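Went to the open day at Fleltel's robot lab in Iltstead this afternoon. I signed up in January and had forgotten about it until the reminder email came. A thread, mostly for people who asked me to take notes and will not read them.

1/ The lab is upstairs from a carpet showroom. You follow paper arrows past the rugs. I lost the arrows at the rugs and had a nice chat with a man about underlay.

2/ They let in 46 visitors per session. There were 300 name badges laid out on a table, in no order I could work out. Mine was under P. My name does not have a P in it.

3/ Opening talk was by Chun-yin Lai, who runs the kitchen project. Good speaker. Put up one slide, a bar chart, told us to ignore it, and left it up for the whole talk.

4/ The project is called Yen. It's meant to teach a robot arm to do kitchen chores, and most of the teaching happens in simulation. So I had taken a bus and a train to see a robot and was shown to a row of monitors. Fine. I like monitors.

5/ The first demo was "move the mug." The simulated mug was moved. Polite applause. Then the simulated mug slid off the simulated shelf and a kid in front of me laughed so hard he had to be taken out for a drink of water.

6/ Each time they reset the kitchen they can change the counters, the lighting and where things sit, so the robot doesn't memorize one room. Lai said they had 1,093 kitchens saved. I have lived in one kitchen for nine years and still open the wrong drawer for the scissors.

7/ A woman near the back asked if any of the kitchens were messy. Lai said they were "working toward messy." I would like that on a mug. A mug on a low shelf.

8/ Sandwich break. The sandwiches were carried in by people. Egg or cheese. I'm told the Prornbridge open day has soup.

9/ Second half was the view from the robot's own camera, which I liked a lot more. You get the gripper looming at the bottom of everything, like driving a very wide truck. Whoever picked the countertops has expensive taste. Brown marble, white veins all over it, gray basin sunk in the middle.

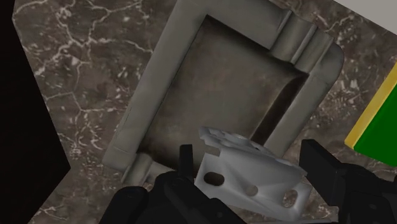
10/ Why practice in simulation when they could use a real kitchen? It's cheaper to get things wrong there, and they can run many attempts at once without anybody having to pick the spoons up off the floor.

11/ They did have one real arm, in a side room, behind a rope. It was wiping a table. It wiped the same patch the entire time I stood there, and I stood there a while. Very clean patch. I've had roommates with less range.

12/ They also let us try the controls. You hold a thing like a game controller and steer the simulated gripper toward a sponge. My best attempt took 51 seconds and I never touched the sponge. The kid from post 5 got it on his first go and did not look at me when he handed the controller back, which was decent of him.

13/ Picked up a leaflet, a pen and a sticker that says YEN. Went out through the carpets. The underlay man remembered me and has sent me a quote.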